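Teaching an Arm to Put the Groceries Away: Our Project Report
Signe Bjarnason and Yuto Maruyama, 10/14/24 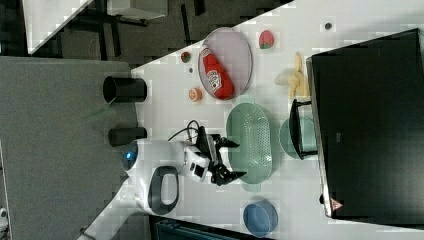
So our plan at the start of the term was to train a policy that could sort play food into the right dish, and we figured the training part would eat up all our time. Wrong! Most of what we did was sit next to a table and collect demonstrations, and most of what we learned came from doing that badly and then doing it a bit better. I'm writing this up (Yuto did the plots and the training code, I did most of the driving), so when I say "I" it's Signe.

What we were after

The task is called Breltik in our folders, after the name Yuto typed in when the script asked for one, and it stuck. One episode goes like this: the arm starts open and level over the table, somebody reads out an instruction such as "put the strawberry in the colander," and the driver steers the arm until the thing is in the dish and the fingers have let go. Then we reset and go again. We wanted 600 episodes. Our advisor, Professor Haslinger, told us 200 good ones would teach us more, and I was pretty stubborn about it until week three.

The setup

We used a corner of the Lanen lab, with one arm and a tabletop full of kitchen stuff. The play food is great for this because you can drop a tomato slice as often as you like. The ketchup bottle is a different story. It's long, it rolls, and if you grab it near the cap it swings around and knocks into whatever is next to it. We kept it in anyway — a set with only easy objects in it felt like cheating.

For dishes we had the tray, the colander, a plate and a bowl. The colander was my favorite target because it's wide and forgiving. The plate was the worst one to reach with the rack standing so close, and I clipped the rack more times than I want to put in a report.

Things that went wrong in the first batch

I always put the bananas in the same spot. I didn't notice I was doing it! When Yuto trained on the first batch, the arm went straight for that spot even when we'd moved the bananas to the other side of the table. It had learned where bananas live and didn't care where they were. After that we had Hirnedach, a little script Yuto wrote, pick the start positions for us. It prints a layout, you set the table to match, and you don't get to argue with it.

The second problem was me hesitating. When I wasn't sure of a grasp I'd stop with the fingers an inch above the object and think. The policy copied that beautifully and would hang over an orange half for ages. We went back through the recordings and threw out every episode with a long stall in it, and from then on I practiced each grasp once before we hit record.

The third one was wording. Yuto says "dish" for nearly everything and I say "bowl" for things that are clearly not bowls. We ended up writing a one-page list of what each item is called and taping it to the monitor.

What we ended up with

After tossing the stalls, the drops and the episodes where the instruction didn't match what I did, we kept 326. So we missed our own target by a lot and beat the professor's, and I'll take that. The final model was trained on all of them with the layouts shuffled. It handles the strawberry and the fruit well, it's so-so with the bananas, and it still fumbles the bottle. Most of the bottle failures look the same: the fingers close too high and it tips over sideways.

We also tried leaving failed grasps in when the driver recovered and finished the job. We only had six of those, so I can't say much, but in the runs afterward the arm did seem more willing to try again after a miss. I'd love to collect a bunch of those on purpose.

If we had another month

More bottle episodes, from both ends of the tray. A second driver for half the set, because right now the model drives exactly like me (slow on the way in, way too fast on the way out). And I'd train something small after the first day of collecting, even if it's terrible. The banana thing would have shown up right away and we'd have kept a lot more of that first batch.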